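8 Jun 2025
Parts bench, Gondisham shop

Cleared the backlog from under the Cloltgate shelving. Two years of "I'll put it away later," mostly in my handwriting. Despina asked for a system by August, so the system for now is blue bins: small cylindrical stuff in one, everything else in the other until it earns a home.

Cardboard stays down on the big table. The tape lines drifted when I laid them, and Krešimir has already mentioned it, twice, holding a steel rule. They are squares in spirit.

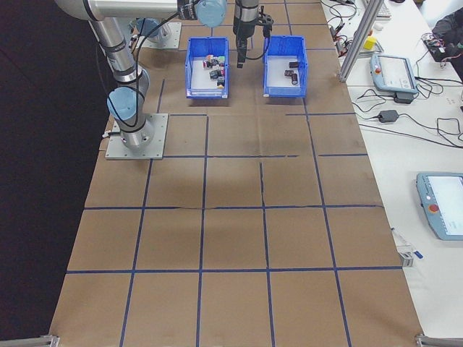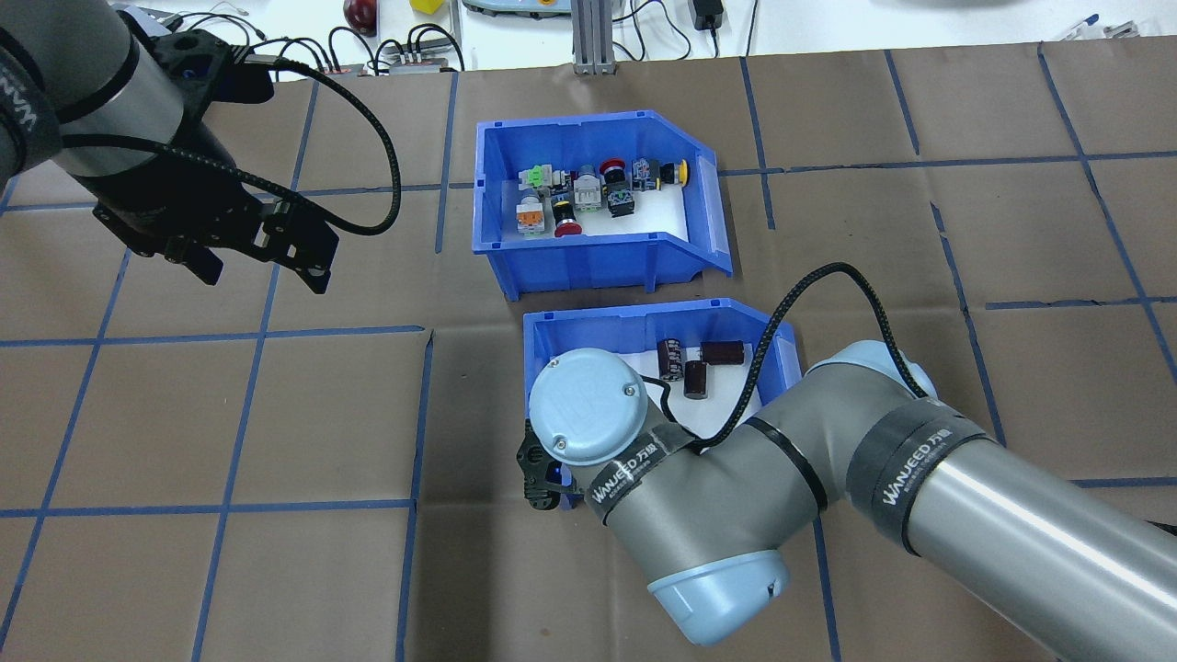
Blue bins on the taped table, caps kept apart from the rest.

The caps. The old inventory sheet claims 593 of them across the whole shop. I would love to meet the person who counted that. I suspect it was me. Anything with a bulge in the top or crust round the legs goes straight to scrap, no sentimental exceptions for the big ones. Anything that looks decent gets the meter and then a drawer. Leads get shorted through the resistor first, please. The resistor is on a string by the meter so it can't wander off to Rurska with the last one.

Switchgear is the slower job. Push buttons, e-stops, and the odd terminal block have all been living together in the same box, and half the contact blocks no longer match the heads they're clipped to. Plan:

Check the contacts with the meter, pressed and released.
Write NO or NC on the body in paint pen. Masking tape falls off, see last year.
E-stops that don't latch go in the scrap can. Do not keep one "for demos."
Mystery modules go to Despina, who knows what they are or says so with enough confidence that it comes to the same thing.

Drawer labels: I printed 180 and the printer cut every one a hair short, so "capacitor" now reads "capacito" throughout. Leaving it. It sounds like a small Italian snack.

The Eren panel rebuild still needs its e-stop and one yellow-ringed button. Check our own stock before ordering. Last time we ordered first and then found the same part in a coffee mug.

Still open: 59 drawers in the cabinet and no agreement on the order. Krešimir wants them by value, I want them by how often I reach for the thing. Despina wants the cabinet moved off the fire door before anybody labels anything — fair. Moving it tomorrow, need a second pair of hands and the low dolly.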